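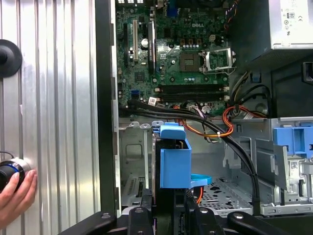
Dell tower on its side panel day, CPU socket open and ready. Flukdale bench.

About Berkis

We fix up old desktop computers and get them back out to people who need one. Schools mostly, a few village halls, a lot of families. Started in a spare room in Flukdale with 5 towers and one good screwdriver, now we have a proper unit with benches and a kettle.

What we do all day: side off, dust out, look at the board. Check the capacitors for bulging. Memory out, memory in, try it again. Old hard drives get wiped or swapped, and the ones on the blue plastic carriers are our favourites, no hunting for tiny screws. Cables get tucked back so the lid goes on without a fight. If a machine is past it we strip it for parts. Heatsinks, power supplies, SATA leads, drive caddies, all go in the labelled drawers (mostly labelled).

Who we are

Siriporn Srisuk runs the place and does the teaching. She's been taking computers apart for 20 years and still gets cross about bent socket pins. So please, if you come to a class, don't touch the pins. There's a sign.

Classes

Evenings, up to 13 people, two to a bench. You start with a dead tower and finish with one you've put back together yourself. Minimum age 14, younger ones fine with a grown up. No experience needed, bring a jumper, the unit is cold till about May. Course is called Natum, long story, ask Siriporn.

Giving us a computer

Yes please. Towers best, any make. Laptops only if you have the charger. No monitors at the moment, we are full of monitors. Tell us if there's a password on it. You can leave things at the Flukdale unit or at the Rengifo shop counter, they keep them for us behind the till. Please dont leave them outside overnight.

Buying one

Ask what's ready, it changes all the time. Every machine goes out with keyboard, mouse and power lead. Bring it back if it plays up and we'll have a look for nothing.

Opening times are on teh contact page. Ring first if you're bringing more than a carful.

Page updated 2021-05-21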